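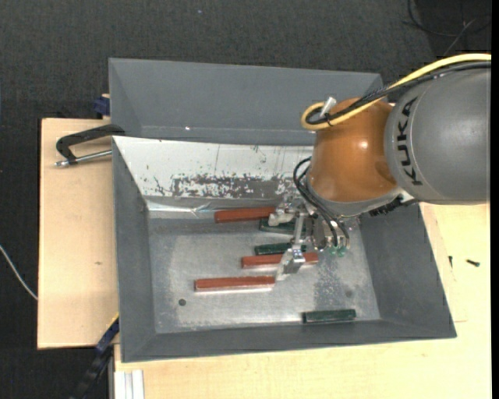 my bin, bars in, no liner yet

ganderfoot
Shop storage question. I keep painted bar stock in open metal bins like this one, reddish-brown and dark green mixed. Serkar sells a drop-in liner that "ends scuffing for good." 12 bucks a bin. Worth it?

plumbline_217
Ends scuffing of what, the bin or the bars? Read the page again, it never says. The floor of yours is scuffed already and I bet it holds parts just as well as it did new.

ganderfoot
The bars, I assumed.

plumbline_217
You assumed. That's how they sell them.

oxbow
I've got the Anance version, same idea. Two years, no complaints. Paint comes out cleaner than it used to.

plumbline_217
Cleaner compared to what? Did you keep one bin bare for the same two years?

oxbow
No, I have a job.

tinsnips
I'd spend the money on a second bin and split the colors. Mixed bins are where the wrong part gets picked, liner or no liner.

ganderfoot
Don't agree. Red and green are about as easy to tell apart as it gets.

tinsnips
For you. My brother-in-law can't tell them apart at all, and he's the one pulling orders at 5 a.m.

oxbow
ok that's fair. What about the boards under the bin? I went to rubber.

plumbline_217
Boards are fine. Rubber mats are another thing I'd want to see proof on.

ganderfoot
Might try one liner and leave the rest bare until September.

plumbline_217
Same bars in both or it tells you nothing.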